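Zohreh Amini has been trying to finish the same family history for long enough that two of the relatives in it have stopped asking.

"I had 1042 letters and one rule, which was to read them in order," she says. "I broke the rule on the first morning. There was a juicy-looking one near the bottom."

The letters came from her great-aunt in Skoten, who wrote to everybody and apparently kept copies of the lot. Most are complaints. Roughly 168 concern a neighbor's goat.

"You start out hoping for a secret marriage," Amini says. "By June I was invested in the goat."

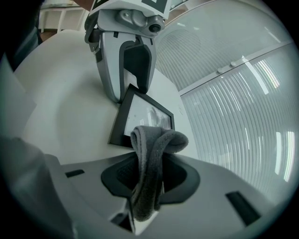
A gray cloth clamped in a gripper, and a black picture frame on a white table.

She works mornings only, on paper, and types up nothing until she has the dates straight. The dates are rarely straight. Her great-aunt liked to write "Tuesday-ish" at the top of a page and leave it there. One letter mentions a flood, a wedding and the price of onions, and Amini spent weeks on it, mostly on the onions.

Has the family been helpful? She thinks about this for a while.

"My cousins each sent me a correction to a chapter I hadn't written yet," she says. "I've kept them. They may be the best chapter."
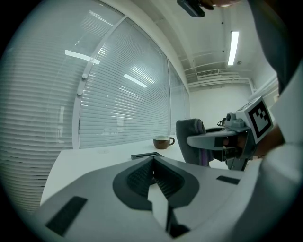

Tamunoemi Ekwueme, who has read the draft up to page 83, thinks the goat should come in sooner and the grandfather should come in less. Amini has taken the first suggestion. The grandfather, she says, has descendants, and they have her phone number.

She expects to be done next year, having expected it last year too. There is still a shoebox from Uzor she hasn't opened.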